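Progress report for the Erkau office, Apr 29, 2021

Hi all,

Okay, so it's been a busy stretch on the printer driver project and I owe you a proper update. I'll try to keep it readable, but there's a lot of plumbing in this one, so grab a coffee.

Quick reminder of where we left off. You gave us the go-ahead to replace the old print software on the shared computers with Joltik, our own installer that finds the right driver and puts it on without anybody having to hunt through a download page. The last report ended with Joltik working fine on my desk and pretty badly everywhere else. I'm happy to say that has changed!

Joltik is now on 170 computers out of the 400 in the plan. Most of those went on in the last few weeks, once we quit doing them one at a time and let the installer run overnight. The Plilto building went first (they have the oldest machines, and I wanted the pain up front) and then we moved on to the main floor. Plilto gave us the most trouble by far. A bunch of the computers there still had two or three leftover drivers for the same printer, and Windows would happily pick the wrong one after a restart. Joltik now clears out the old entries before it installs anything, and it restarts the print spooler by itself at the end. I've been watching those machines closely since that change and the wrong-driver thing hasn't come back so far.

The scanner half of the job is moving slower. Bite, the little tool that sets up the scan-to-folder button, still asks for an administrator password on every single install. That means somebody has to walk over and type it in, and with this many computers that's just not going to fly. I have a version that gets around it with a scheduled task, and it works on the 4 test machines. I'd like to leave it there a bit longer before I let it loose on real people's desks.

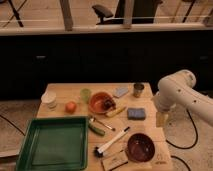
The robotic arm at the table, with the green tray up front.

Help desk tickets are the part I know you care about most. We're down to 18 open ones for printing, and most of those are a single complaint: double-sided printing turns itself off after a Windows update. I know why it happens (the update swaps in the generic driver and the saved settings go with it), and I have a fix that puts the settings back at login. It adds a couple of seconds to the login, which a few folks have already noticed and told me about, loudly. I'm going to try moving it to run after the desktop loads instead.

Wireless printers are still a sore spot. If the printer gets a new address from the router, Joltik loses track of it and says it's offline when it's sitting right there with its lights on. For now I'm giving the printers fixed addresses as I get to them. It's boring work but it goes pretty fast, and I've been writing each address on a label and sticking it on the back of the printer, so whoever comes after me won't have to go digging.

On money, we're within the budget you approved. The one thing I underestimated was the signing certificate for the drivers, which has to be renewed every year, and I only put it in once. I've added it to the sheet for next year so you can see it coming. I also held off on buying the second test laptop. If Bite keeps behaving, I don't think we'll need it.

What I need from you: a yes or no on dropping the really old label printers. The manufacturer stopped putting out drivers for them and the last one doesn't install on the newer computers at all. I could spend roughly a week forcing it to work, and I'd much rather spend that week on the wireless stuff. If you want to keep them, let me know and I'll set one older computer aside just for labels.

Next up is the rest of the main floor, then the front counter, then the laptops that people take home. The laptops will be slow going, since they're only on our network some of the time. I'm still aiming to have everything done by the end of July. The draft install guide is in the shared folder if you want to poke at it, and comments right in the file are fine.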